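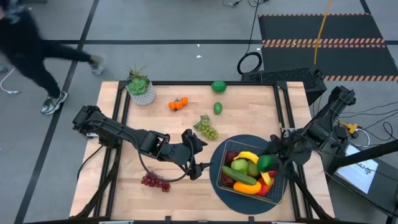

Why do so many pop songs go up a key before the last chorus?

Mostly because the singer and the producer want the last chorus to feel bigger, and the listener has already heard the same melody two times. When everything moves up by a half step or a whole step, the ear wakes up again.

I started to think about this in February, when I was listening to Pela every morning on the bus. Pela is a duo from my part of the country and they sing half in our language and half in English. Their single "Villia" is 3 minutes long and it changes key in the last forty seconds. I must have heard it very many times before I noticed. I only knew that at this place I always wanted to turn up the volume.

After that I began to hear it everywhere. My older records are full of it, especially the ones from before 2000. At that time every slow love song had to have this moment, with the drums stopping for one beat and then the singer coming back higher. My mother loves it. I was a little ashamed of it when I was a teenager, and I said it was cheap. Now I think I was only repeating what the older boys at school told me.

In newer songs I find it less often. I made a list of the songs in my own collection that I would call pop, and there are 239 of them. Only 10 of the ones made in the last few years go up in key. I am not a musician, so perhaps I missed a few. Sometimes a new instrument enters and I believe the key has changed, and then I check it on my small keyboard and it is the same as before.

What do the new songs do instead? Very often they take things away. The bass is gone for a few lines, the voice is almost alone, and then everything comes back together. Kindstead, who I wrote about last month, do this in nearly all their songs. It works well on headphones. In a concert I like it less, as people start to talk in the quiet part.

I saw Pela play in the hall on Rutkowska Street this spring, and they did "Villia" as the last song. The singer had a cold, and I was sure that they would leave out the high ending. They did not leave it out. She turned the microphone to the audience and we had to sing it ourselves, quite badly, and a man next to me was singing in the old key until the end.

If you know a song from this year which goes up more than one time, please write it in the comments. I know one that does it twice, but it is a Christmas song and I don't want to listen to it in summer.

Posted Jun 10, 2019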